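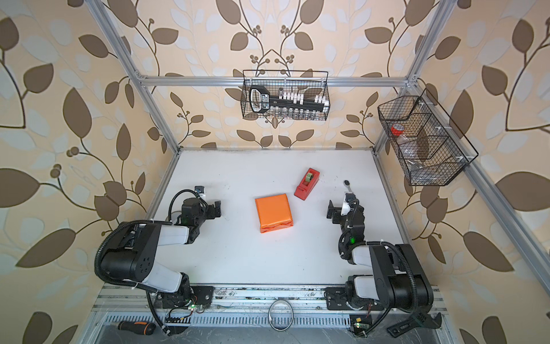
Docs > Toltby two-arm cell > Software guides > Keeping both arms on one clock

Last updated: September

Keeping both arms on one clock

This guide covers how to get the left and right arms, their wrist cameras and the fixed camera into one recording with timestamps you can trust. It assumes Fareline is installed on the control PC and each arm already moves on its own from the jog panel. If one of them doesn't, go back to the single-arm guide first.

You need this before you record anything that uses both grippers at once, such as the gift wrap and tape task. A delay that goes unnoticed in a one-arm pick shows up at once when one gripper is holding a fold down and the other is bringing the tape.

1. Name the devices

Linux hands out serial ports in whatever order the arms happen to enumerate. After a reboot the left arm can come up as the right one, and the first move command will then go to the wrong side. Bind each arm to its serial number instead:

fareline devices list
fareline devices bind --serial LEFT_SERIAL --name arm_left
fareline devices bind --serial RIGHT_SERIAL --name arm_right

Do the same for the cameras. We use wrist_left, wrist_right and fixed. The Olska training scripts expect those exact names, all lowercase.

Left and right are as seen from the near edge of the table, where the bases are mounted. The old Pellegrini config files had them from the far side. If you import one of those, swap the names before going on.

2. Set the loop rates

Open cell.yaml and set:

control_rate_hz: 500
camera_rate_hz: 30
clock: host_monotonic
arms: [arm_left, arm_right]
cameras: [wrist_left, wrist_right, fixed]

Both arms must run from the same control loop. Older versions of Fareline started one process per arm, and each kept its own time. If you still see two entries called arm_loop when you run fareline ps, you are on the old launcher. Stop both and start again with:

fareline up --single-loop

3. Measure the camera delay

The time written on a camera frame is when the PC received it, and the exposure happened a little earlier. Fareline estimates the difference by moving one wrist joint back and forth and comparing the joint readings with the motion in the image.

Clear anything within reach of the grippers, then run:

fareline sync measure --arm arm_left --camera wrist_left
fareline sync measure --arm arm_right --camera wrist_right

Leave some texture in view. A wrist camera looking at nothing but white tabletop gives the estimator very little to track, and it will stop with "low image motion". A patterned backdrop or a wrapped box works well enough.

For the fixed camera, use either arm:

fareline sync measure --arm arm_left --camera fixed

The offsets are saved to sync.yaml. Repeat each measurement and compare. If two runs on the same camera differ by more than 6 ms, something is holding up the USB bus. In our case it was both wrist cameras sharing a hub, and moving one to its own port on the PC fixed it.

4. Turn on the gap check

With both arms in one loop, the software can compare gripper positions on every cycle. Add this to cell.yaml:

gap_check:
 enabled: true
 min_gap_mm: 30
 action: hold

"hold" freezes both arms where they are. There is also "release", which opens the grippers as well. Don't use release for taping - the dispenser will drop onto whatever is under it.

The check uses the fingertip frames only. It knows nothing about elbows, cable sleeves or tools on the table, so set joint limits for those separately.

5. Record a short test

fareline record --task wrap_test --seconds 30
fareline inspect wrap_test

The inspect command prints one line per stream. Look at these columns:

dropped - should be zero for both arms. A camera may lose a frame at startup.
jitter_ms - should stay under 2 for the arms.
offset - should match sync.yaml. If it reads 0.0, the file was not loaded, usually because the recorder was started from another folder.

Then open the replay and step through a moment when a gripper starts to close. The finger position trace and the wrist image should change together. If the image lags by a frame or more, measure that camera again.

Common errors

"arm_right: stale state" - the loop has missed replies from that arm. Check the connector at the base board, then restart the loop.

"clock mismatch" - one stream is still using wall time. Look for a leftover clock: line further down in cell.yaml. The last one in the file wins.

"duplicate name" - two devices are bound to the same name. Run fareline devices unbind on both and bind them again.

Redo step 3 whenever you change a camera, a USB port or the image resolution. Steps 1 and 2 carry over between updates.

Back to top | Contact the Toltby cell docs | Copyright Fareline project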